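Keeping a Small Kitchen Floor (and Everything Standing on It) in Good Order
Posted 11/21/18 by Archana Thakur

I had such a lovely pile of messages after my piece on descaling kettles that I thought I'd better get on with the one so many of you have been asking for, which is floors. Kitchen floors in particular, and wooden ones most of all, because they seem to frighten people. When we moved into Demamwood I was frightened of ours too! I'd had vinyl for years and could slosh a mop about as I pleased, and suddenly there I was with bare boards and a husband who likes to drain pasta at a run.

Well, I needn't have worried so much. A wooden floor in a kitchen will put up with a good deal as long as water never gets to sit on it. Damp is fine, wet is trouble. If you remember only that you can skip the rest of this page and go and have your tea.

Sweeping comes first, and I do it every evening once the plates are done. Grit is what takes the shine off a floor, far more than shoes or chair legs. I use a soft broom with a bit of give in it, and I start in the corner furthest from the door and work my way out. If you prefer a vacuum, turn the spinning brush off, or fit the flat head with the felt strip (ours went missing for the better part of a year and was found in the box with the Christmas lights).

Then the mopping, once a week or so, more if the grandchildren have been. My mix is 15 ml of plain mild washing-up liquid in a bucket of warm water. I know that looks mean, but any more than that and you leave a film behind, and the film catches the dust, and by the next morning you're wondering why you bothered. Wring the mop until your wrists complain. When you put it down on the boards it should leave a mark that fades while you're still looking at it. Go with the grain, do a patch no bigger than a hearthrug, and dry each patch with an old towel before moving on -- I push mine along with my foot, which does very well and saves the back.

Please don't use vinegar on wood. I used to, and I told other people to as well, so I feel I owe you all an apology. It dulls the finish over time, and once it's dull there's not much to be done short of having it sanded. Keep the vinegar for the kettle and the shower head. 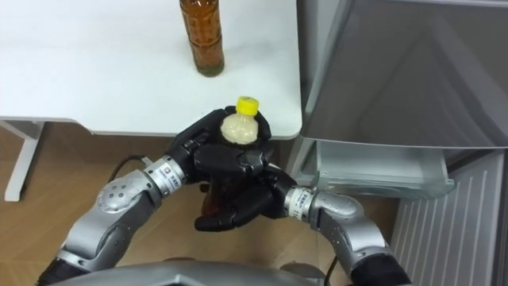

For sticky spots, and every kitchen has them, lay a warm damp cloth over the place and leave it for a minute or two, then wipe. Jam, honey, squash and syrup all give up quite happily with that treatment. If something has set properly hard, an old plastic bank card held nearly flat will lift it. Never a knife! My sister-in-law used a palette knife on a blob of toffee and there is still a scratch by her cooker, which she has covered with a mat, and every visitor lifts the mat to see what's under it.

Cooking oil is another matter. Blot it first with kitchen paper, pressing and not rubbing, then shake over a good handful of bicarbonate of soda and leave it for an hour. Sweep it up, wipe over with your weak soapy water and dry straight away. A big spill may want doing twice. I dropped a 200 ml bottle of sesame oil one November and we smelled like a takeaway until nearly the new year, but the floor came up beautifully in the end.

Now, appliances. Anything large that stands on a wooden floor wants looking behind and underneath a couple of times a year, and I do mean properly, with a torch. A slow drip from a hose can go on for months without a puddle ever reaching the front. Run a dry finger along the joints at the back and check the boards haven't begun to darken or lift at the edges. Before you pull anything heavy forward, switch it off at the wall, and slip a folded blanket under the front feet so that it slides along without gouging. It really does want two people, one to pull and one to mind the hose.

Tables and chairs need felt pads, and the pads need changing more often than you'd think. I buy a packet of 100 and keep them in the drawer with the string. Take the old ones off with a hairdryer on its warm setting, wipe away the last of the glue with a drop of surgical spirit on a cotton bud, and let it dry before pressing the new one on. Then leave the chair upside down overnight if the household can spare it. White table tops, while I'm on the subject, come up nicely with a soft cloth and that same weak soapy mix, and tea rings will usually shift with a little paste of bicarb and water rubbed in gently with a fingertip. Try it on the underside first, as some finishes scratch if you so much as look at them.

One reader, aged 46 and in her first home with wooden floors, wrote to ask whether she ought to be polishing them. Most modern floors are sealed and don't want polish at all, and it can make them dangerously slippery. If yours is oiled, a fresh coat once a year in the busy bits will keep it happy. To find out which you have, put a drop of water somewhere out of sight and wait ten minutes. A bead sitting up proudly means sealed, and a dark patch soaking in means it's thirsty and wants oiling.

I've rather run on, and I never even got to grout. I'll save that for next time, along with the stains on the inside of teapots, which I have strong feelings about. Do keep sending your questions in, and if anyone has a good way of getting candle wax out from between floorboards I should dearly like to hear it.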